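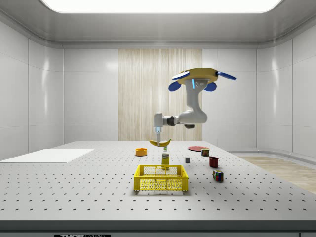

Rehema Mollel writes that the trouble is with the air, and that gas dose is the last thing to check in a small ripening room. Her full reply is further down, under the opening post.

Uneven color within one load of bananas
Posted by Houshang Mahmoudi, May

I run the ripening room at Cuesta, a small produce wholesaler. One room, forced air, one door, built for 200 boxes. We fill it with green fruit from Mandura and sell most of it to corner stores and two school kitchens.

For the last several loads the fruit has come out uneven. The boxes nearest the fan are a full color stage ahead of the ones by the door. Stores want it all at the same stage, mostly yellow with green tips, and I end up sorting by hand on the dock.

Settings as they stand:
- Ethylene from a catalytic generator, set for around 100 ppm for the first day, then off
- Humidity 90 percent during gassing, lowered after color break
- Room vented after gassing, then on a schedule
- Boxes on pallets, standard vented cartons, liners pulled open by hand at loading

Pulp temperature is checked by probe in the morning, in one box, always the same pallet position because it's the one I can reach. I'm starting to think that is part of the problem.

My question is whether to raise the ethylene setting or extend the gassing period. The generator has room to go higher.

- Houshang

plantain_pete

Don't raise it. Once you are over the level that triggers the fruit, more gas does very little. The dose response is flat well below where you are. If the boxes by the door are getting any gas at all, they are getting enough to start. What differs between the two ends of the room is pulp temperature.

rmollel

Agree with the above. Ripening fruit makes its own heat, and a lot of it once it turns. If air isn't moving through the cartons, the middle of the pallet runs warm while the thermostat at the return reads fine. A spread of 2 degrees between boxes is enough to give you different color at the end of the cycle.

Look at how the pallets are stacked. Vent holes in the cartons have to line up, and the pallets have to sit tight against the seal on the fan wall. Any gap and the air takes it. You can have a strong fan and no flow through the fruit.

As for the probe - one box in one position tells you about that box. Take pulp readings at the fan end, the middle and the door end, high and low on each. Write them down by position for a full cycle before changing any setting.

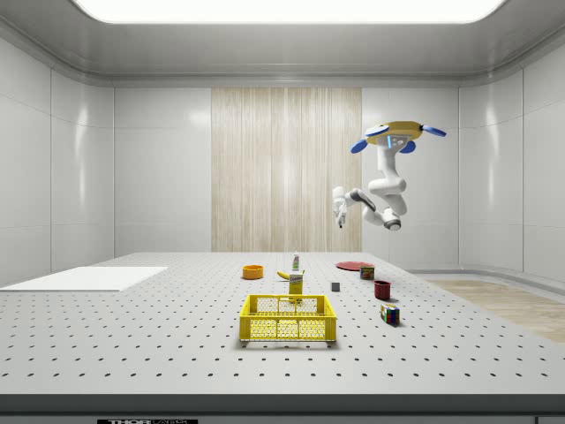
Thread last updated: May, 4:15 pm

coldchain_ok

I disagree with leaving the gas alone. I had the same symptom in a room of similar size and it was a gas problem. The door gasket had hardened at the bottom corner and the room was leaking. The generator was putting out what it was supposed to put out, and the concentration at the door end was a fraction of that. Temperature was even throughout. We replaced the gasket and the next load came out level.

"Set for" a concentration means nothing unless you have measured it. Those generators are dosed by room volume and assume a tight room. Get sampling tubes and pull a reading at each end halfway through the gassing period.

plantain_pete

That would have to be a very bad leak. Gas mixes quickly with a fan running. I have never measured a real difference from one end of a room to the other.

coldchain_ok

It was a bad leak. You could feel it with your hand. I'm not claiming it is common. A tube costs very little compared with a load you have to sort, so it should be measured and ruled out.

houshang_m

Thanks. Results so far.

Gasket: closed the door on a strip of paper and pulled, all the way round. Holds everywhere except a short section at the threshold. I'll replace it anyway.

Stacking: two of the pallets were loaded with the cartons turned, so the side vents faced each other's solid panels. Those were both at the door end. The crew had done it that way to get the labels facing out.

Tubes are on order through Etside.

dockside_lu

Labels facing out is how it starts in every warehouse. Paint the loading pattern on the floor and tape a diagram inside the door. Verbal instructions last until the next new hire.

Also check what is arriving. If Mandura is mixing fruit of different age in one shipment, no room will fix it. Older fruit has less green life left and will break first whatever you do. Compare the pack codes on the fast boxes with the slow ones.

rmollel

Good point on the codes. The test is easy: take a few boxes with the same code and split them between the fan end and the door end. If they still come out at different stages, it is the room. If they match each other and differ from their neighbors, it is the fruit.

houshang_m

I have a Cerkeo logger that takes four probes. Is it worth leaving the probes in the fruit for the whole cycle, or is a handheld twice a day good enough?

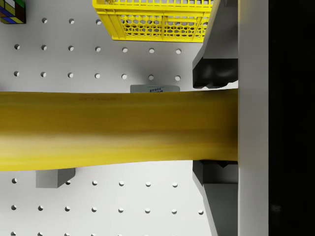 Leave them in, said dockside_lu. Opening the door twice a day to take handheld readings disturbs what you are trying to measure, and the heat rise after color break can come and go between visits. Push the probe tip into the center of the pulp, lengthwise from the end, and throw that fruit out afterward. A probe lying between hands reads air.

plantain_pete

Handheld is fine if you are quick. But if he already owns the logger there is no reason not to use it.

Check the probes against each other in ice water first. Cheap ones drift, and a bad probe will have you chasing a difference that isn't there.

houshang_m

Ice water done. Three agree, the fourth reads high, so I've marked it and will put it in the return air.

Restacked load is in now with the vents lined up. Split the same-code boxes as suggested. Ethylene setting unchanged. Venting schedule unchanged as well, so that only the stacking differs from last time.

coldchain_ok

Pull a tube reading anyway when they arrive.

houshang_m

Will do. I'll post both sets of readings when the load comes out.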